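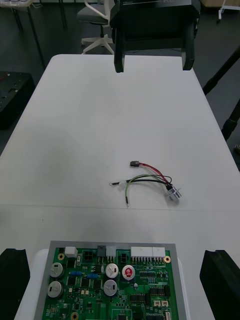 We've started collecting plug-insertion demos, and I've been waiting months to post about it! The task is called Oker: take a wiring harness, bring it to a circuit board, seat the plug. Two arms, one person teleoperating each, everything recorded. A harness like the one lying in the middle of the table has a ring terminal, a little black plug and a bare green-and-yellow wire end, and every one of those wants to go its own way when you pick the thing up.

Rigid parts are easy to describe to a model. Wires aren't. Push on one end and the other end does something you didn't plan (I love this so much more than stacking blocks). So we want lots of examples with the harness starting in different poses, including the ugly ones.

The goal for Oker is 1,300 episodes by the end of September. We keep the fumbles too, as long as the operator recovers. Those might be my favorite clips, a policy that has only seen clean grabs has no idea what to do after a bad one.

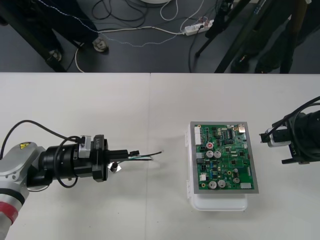
Board up on its box, arms on both sides.

Labeling is where my evenings go. Each episode gets cut into 6 phases, from first reach to final release, and the tricky call is always where "aligning" stops and "inserting" starts. Jong-dae Kang and I labeled the same batch separately and disagreed on that one boundary over and over. We wrote a stricter rule on Monday, September 19, 2022, and relabeled the lot. Much better now!
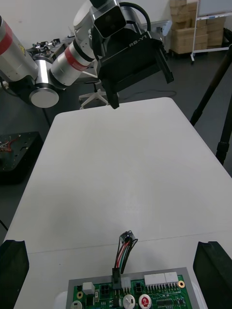 Ginette Delorme replied asking if we randomize the board position too, or only the harness, because her group fixed the board and their model basically memorized one spot.

Great question, and yes, both! We move and turn the board between episodes. Before that change our first Flanik model did the same thing hers did, it went straight to the old spot with total confidence.
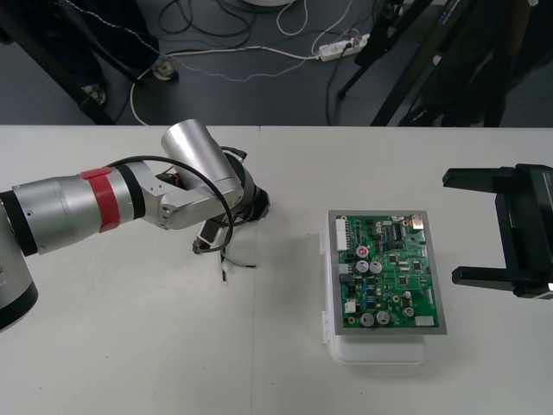 We also swap operators every 2 hours. People have styles. Jong-dae goes in slow and straight, I wiggle, and I'd like the model to see plenty of both. More when the next training run finishes, probably with graphs!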